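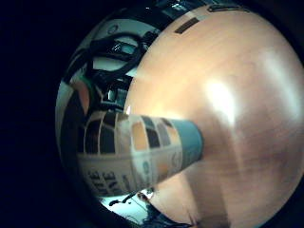 Tsao Handheld Gripper, Rev 2
Reading time: 2 min

The Tsao is a hand-held gripper with a wide-angle camera, sold by Lollside for recording demonstrations without a robot in the room. You pick things up with it, the camera records, and a policy is trained on the recordings. That much works. What the policy learns is a harder question, and the claims on this page are smaller than the ones we used to print.

What we claimed

The old version of this page said a policy trained on Tsao recordings would "transfer directly" to an arm. It cited one result from our Genidthorpe bench: 1723 demonstrations of grasping cylindrical containers, followed by 178 trials on an arm fitted with the same fingers. The success rate looked very good. We have taken it down.

What was wrong with it

Aušra Lapiņa, who joined us from Brokness, reran the analysis and found that the training and test sets shared the same containers on the same table. With a printed label, that matters a lot. Big block letters and a row of colored tiles are easy things for a network to lock onto, and a policy can score well by knowing one label by heart. We had no held-out objects, so we can't tell you how much of the score was grasping and how much was recognition. Neither can anyone else who tests this way, and plenty do.

The lens raises a second doubt. A fisheye view takes in a great deal, but straight things bend near the rim, and anything very close to the glass can fill half the view and go soft. Some groups mask those areas. Some leave them in and say the network copes. We tried both and got differences too small to trust at our sample size.

What we'd want to see before believing a number

Objects never used in training, with different labels. More than one table. Clutter that changes between trials, cables included. Failures reported by type. The person running the trials should not be the person who trained the policy. Our next study uses 4 policies and meets most of that list, though it still uses only one arm.

What you get

Gripper body, camera mount, 2 sets of soft fingers, calibration card and recording software. No pretrained policy is included. Arm adapters are sold separately; ask before ordering, as the fit varies.

Page revised 2022-06-14.

This site uses cookies to remember your basket. Accept | Settings

Lollside | Contact sales | Returns | Back to top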